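Kerkosden Workshop Notes
Home | Notebook | Finishes | Suppliers | Search

April, bench notes, floor finish trials

Started 8:40. Second round on the oil samples for the Jirkville hall floor. Last round was no use because the boards had been sanded by two different people to two different grits, and the finer ones took up far less oil. Redid all of them this time with 120 on the random orbit, vacuumed, then wiped with a rag just damp with mineral spirits. Left an hour before coating.

Three finishes on trial: the Govero hardwax, the Soylu oil we already stock, and plain boiled linseed as a control. Linseed is only there so we have something slow to compare against. I don't expect to use it.

Weighed each board before and after. Scale reads to the gram. Govero board no. 4 went from 917 g before coating to 926 g after wiping off. The Soylu board of the same size took up more, 14 g, and still looked thirsty at the end grain. Sevim thinks the Soylu wants a second coat within the day or it goes patchy. I put a second coat on half the boards at 2:15 and left the others alone so we can see if she's right.

Rag disposal: all oily rags went into the water bucket with the lid on. Somebody had left one balled up on the sander shelf again. Please don't. 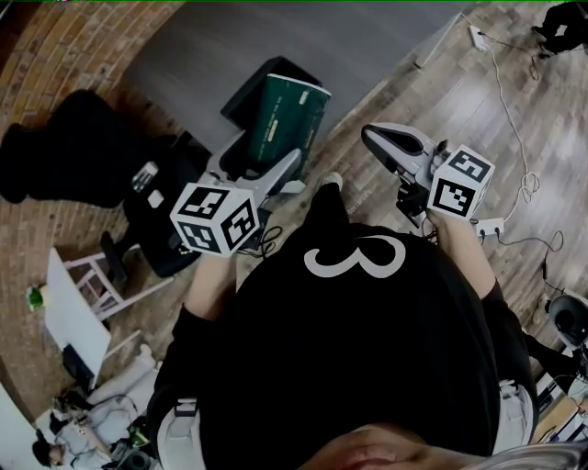
Scuff test on the older samples, the ones coated in the first round and left on the rack since. Used the weighted felt block, 2,000 strokes per board. Govero showed a dull track that buffed out by hand. Soylu track stayed visible from a low angle, though from standing height I couldn't find it. Linseed stayed tacky in one corner and picked up lint, so I stopped that board at 338 strokes and threw out the felt.

Water spots: one teaspoon, left 30 minutes, wiped. Faint ring on Soylu, none on Govero. Coffee left a mark on both. Need to repeat the coffee with a fresh pot, as this one had milk in it.

Cost. The hall is 194 square meters. At the coverage printed on the can we'd be fine with the Soylu, but our own boards used more than the can says - probably the coarser sanding. I'd order on our numbers. Çetinkaya, S. has the spreadsheet and will add today's weights.

Other things:
- Moisture meter battery is low. Readings at the west end drifted, so ignore those.
- Need more 120 discs, 5 inch, eight hole.
- Boards 7 and 8 are labeled backwards on the underside. Fixed in this book but not on the boards.
- Open window by the rack stays open overnight.

Check the second coats first thing tomorrow, before the heat comes on.

Last updated: April
Contact the workshop | © Kerkosden Workshop | Back to top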